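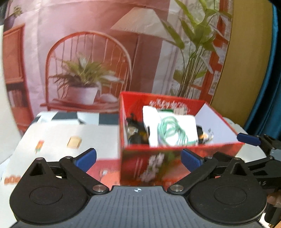
Boîte en carton rouge, sans couvercle, posée sur une table.

La boîte en carton

La boîte en carton est un emballage léger, obtenu en découpant puis en pliant une feuille de carton. Je m'occupe de cette page depuis mars et je vous préviens, je suis un peu mordu (j'en garde 238 à la maison, surtout des boîtes à chaussures !).

On distingue en gros 2 familles. Le carton plat, celui des céréales et des médicaments, se plie bien et s'imprime encore mieux. Le carton ondulé, lui, cache une feuille en vagues entre deux feuilles lisses, et c'est lui qu'on retrouve dans tous les déménagements.

Fabrication

À Drandport, l'ancienne cartonnerie Suominen sortait 37 modèles, dont 21 à couvercle séparé. J'ai un faible pour leurs boîtes à chapeau, même si les coins s'écrasent dès qu'on les empile ! La feuille est rainée, découpée, puis collée ou agrafée. Chez Enavance, on agrafait encore à la main pour les petites séries.

Recyclage

Le carton se recycle très bien, à condition d'être propre (la boîte à pizza pleine de gras, hélas, c'est non). Pensez aussi à retirer le ruban adhésif, ça aide au tri.

Partages : 21 | Commentaires : 2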